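Artificial flower

Artificial flowers are imitations of natural flowering plants, made for decoration, display and craft work. The term covers single stems, loose heads and complete arrangements.
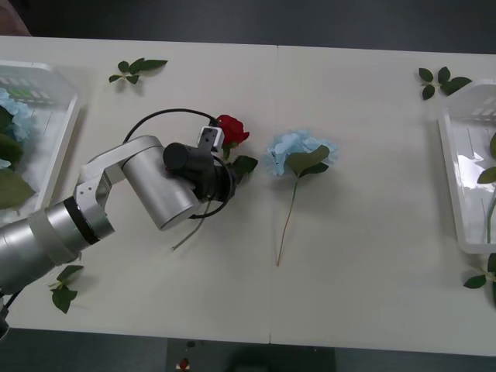

Form and materials

A typical stem has three parts: the head, the leaves and the stalk. Roses are usually made with one head on a long stalk, with the leaves grouped a short way below the bloom. Hydrangeas carry a rounded head of many small petals. In the light blue form two dark green leaves may lie against the lower part of the head, above a long, thin brownish-green stem.

Petals are most often cut from polyester fabric, stiffened and pressed in heated molds. Older work used silk, and the trade name "silk flower" is still applied to pieces that contain none. Stalks are commonly steel wire coated in polyethylene. Foam and latex are used where a softer surface is wanted.

Sorting and storage

Stems are sorted by species first and by color second. Large-headed types such as hydrangea are kept in shallow open trays - deep bins crush the lower heads. Slotted trays let dust fall through and allow air to pass. Red fabric should be stored away from direct sun, as it fades sooner than green.

The grading system described by Chiến Ông in the Gevow handbook (March 2023) divides stock by stem length and head width. The Fomari catalog uses a simpler scheme with 11 classes and lists 185 patterns, of which roses form the largest group.

Arrangement

Stems are laid out flat on a pale surface before assembly so that lengths can be compared. Wire stalks are bent by hand or cut with side cutters. Cut ends are sealed or taped to limit rust.

Cleaning

Loose dust is removed with a soft brush or cool air. Fabric heads may be wiped with a damp cloth if the dye is fast - a hidden petal is tested first.

See also: Dried flower; Floral wire; Millinery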